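Running the Virkside refill shop
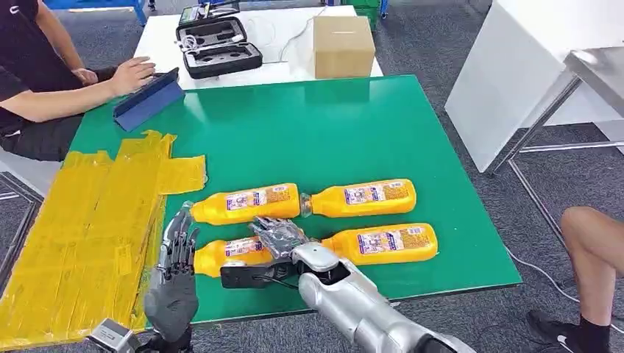 Zihan Yao opened her refill shop in Virkside in March with 41 products on the shelf. She has since cut six of them.

"People come in for dish soap and laundry liquid," she said. "The fancy stuff sat there."

Customers bring their own bottles and pay by weight. Yao asks them to rinse the bottles at home and leave the caps off overnight. Her hardest month was the second, when rent went up and a supplier closed.

Would she open another store?

"Not yet. I'd like to take a vacation first," she said. The shop closes at 6 p.m.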